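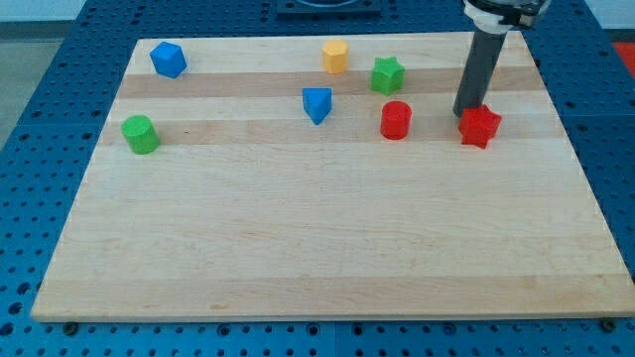
The arm started on a Wednesday, in the bay by the window where I had been sitting for ten years.

I was moved four feet to the left. My new title was Sorting Supervisor, which came with a lanyard and no money. Before that I had been a sorter. Rodside makes wooden shape puzzles for toddlers and buys in the plastic blocks from Kinico, who send them mixed up in sacks, stars and cylinders and triangles all together, as if they'd been shovelled off a beach. My job had been to unmix them. Now it was the arm's job, and mine was to watch it and press a button if it looked wrong.

"Wrong how?" I asked the man from Gikov, who had come to install it.

"You'll know," he said, and ate one of our biscuits.

The first morning it sorted 27 blocks before lunch. I could do that while sneezing. It would lower its one long grey finger to the board, stop beside a red star, and consider. I have been to funerals that moved faster. The women from packing came over with their tea to look at it and one of them said, "Bless," and after that it was hard to be frightened of it.

By August it was doing 3463 a shift and the women from packing didn't come over any more. Two of them had gone to the Rizzi warehouse, where I'm told you get your own locker. Packing was now a machine too, a big one, with a curtain.

I missed the talk. We used to have a whole system on that bench. Whoever found the last triangle in a sack got to choose the radio station, and there were people who would sit on a triangle, literally, for an hour, to keep us off the football. I explained this to the arm one slow afternoon. It put a green star in the star tub.

Then head office sent round a form asking supervisors to rate their team's performance. I had a team of one. Punctuality, fine. Attitude, I put "steady". Under areas for development I wrote that it could show more interest in others, and they sent the form back with a note asking me to take it seriously – so I rated it 100 for everything and asked for a pay rise on its behalf.

That was turned down. The letter was quite kind about it. It thanked us both for our commitment.

I pinned it up on the wall between us, a bit nearer the arm's side. At ten to four the last sack of the day went up on the board and I saw a blue triangle, well down among the cylinders, where it wouldn't be got to for a while. I took it out and sat on it.

The arm finished everything else and waited. I put the radio on.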